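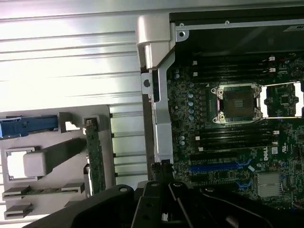

# Old tower from my uncle: keep it going or let it go?

**erwoodpines** wrote on December 4, 2023:

Hello everybody, and thank you for having me! My uncle Terence Sugden passed me his old desktop when he moved to the smaller place in Erwood, and I've grown very fond of it. It has a gray plastic drive cage with a blue lever, and all 2000 of his scanned family slides are on it (he labeled every last one, bless him). I'd love to use it as a house file server. Is that silly?

**wumbei_mom** wrote:

Not silly at all, welcome! I ran one like that in the hall closet for six years. Blow the dust out, put in a new drive, and copy the slides somewhere else before you touch anything. Please do that part first!

**Tradon**:

I'm going to disagree, kindly. An old tower left on all day eats power, and a little secondhand mini PC would do the same job for a fraction of it. I paid $30 for mine at a yard sale and it sits behind the TV.

**wumbei_mom**:

> a little secondhand mini PC would do the same job

With one drive in it, Tradon! She has room to grow in a tower, and I'd take that over a few dollars on the electric bill.

**Tradon**:

Fair, but room to grow isn't a backup. Two copies in one box is still one box if the basement floods. Ask me about last March.

**erwoodpines**:

Oh no, I'm sorry about your basement! I think I'll copy everything to an outside drive tonight and leave that one at my sister's. Then I'll try the tower for a month and see what the bill says. Does the blue lever just pull, by the way, or should I be pressing something first?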